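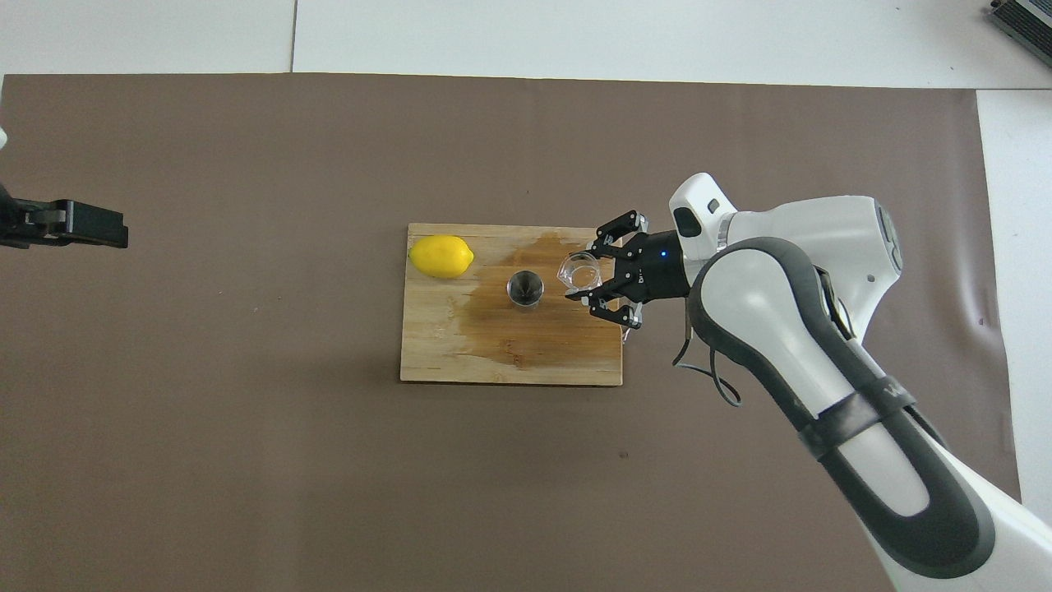 Plurevov Two-Arm Evaluation Package: Bench Gallery

Updated February 18, 2018

The Plurevov package is a rental bench for firms that want to know whether a handling task suits a pair of robot arms before they buy any. Wateck supplies the arms, grippers, control software and an operator's manual. The customer supplies the objects and the acceptance terms. A standard booking lasts 40 working hours, split between setup, teaching and unattended runs.

This page collects the tabletop trial with kitchen items, which most visitors ask for first. The notes under each heading cover what the task asks of the hardware and how the package is configured for it. Prices are on the rental sheet.

Clear cup, right arm

The gripper holds a small clear plastic cup over the cutting board between its two fingers, tilted toward the metal cup. Thin plastic is a poor subject for most depth sensors, so the taught grasp point is stored relative to the wrist and checked against the color image.

Grip force is set per object. For thin-walled cups the manual gives a starting value at the low end of the range, then a step-up procedure. Do the step-up with spare cups. Customers who skip it tend to report either dropped cups or oval ones.

Metal cup, center of the board

A small stainless-steel cup stands upright between the lemon and the plastic cup. Shiny interiors throw reflections that change as the arm passes over. The package software lets the operator mask the inside of a container and locate it by the rim alone, and we leave that option on for all metal items.

Position tolerance for a cup-to-cup task depends on the smaller opening. Send both inside diameters with the booking form.

Lemon

Yellow, glossy, lying on its side at the upper left corner of the board. Round produce is taught with two approach directions, since a fruit that rolls a little will often block the first one. Maxence Jacquet wrote the retry routine used here. It makes 2 attempts and then calls the operator.

The same routine has been used with limes, eggs and small onions. Eggs need the soft finger pads, which are a separate line on the order form.

Cutting board

Light wood with a faint lengthwise grain, long edge set parallel to the front of the table, and a large brownish wet patch running to the lower right. Surface color matters more than most customers expect. A patch like this one can be picked up as an object outline when the board model was taught on clean wood. Teach the board in both states, or set the board region to "ignore color" and rely on height.

Boards are not clamped in the standard layout. A corner stop is available on request.

Mat

Taupe-brown paper, covering most of the work area over a white table. Paper was chosen over rubber for cost and quick replacement. It creases with use, and a few light wrinkles are visible toward the right edge. They are shallow enough to leave alone. Replace the sheet when a fold stands high enough to tip a cup.

Left arm

Little more than the gripper reaches into view, black and squared off at the fingers, level with the lemon and well to its left. The two arms face each other across the board. In the standard program one arm keeps its distance while the other is over the shared zone; simultaneous entry is a paid option and needs a second safety review.

Cable routing

The cables on the right arm are bundled against the forearm with a black strap, with slack hanging below the wrist. Slack is needed for full wrist rotation. It also limits how low the forearm can travel over tall objects, so the planner treats the loop as part of the arm. Harsh Ahuja keeps the clearance table, part number 1616 in the document list. Check it before adding anything taller than a drinking glass.

Wrist sensor

White housing with a dark window, mounted above the wrist. Wipe the window with a dry cloth at the start of each shift. Spray cleaner leaves a film — the calibration check will usually catch it, but the check takes longer than the wiping.

Service notes

Finger screws are to be checked every 4000 grasp cycles. The counter is on the maintenance page of the software and can be exported with the run log. Rental customers do not need to do the check themselves unless the booking is extended past the standard period.

Didier Bouvier handles technical questions before booking. Annick Lacroix handles dates, shipping and returns. The next open block for the bench is in June. Customers bringing liquids should state the type and volume on the form, as anything other than water needs a drip tray under the mat.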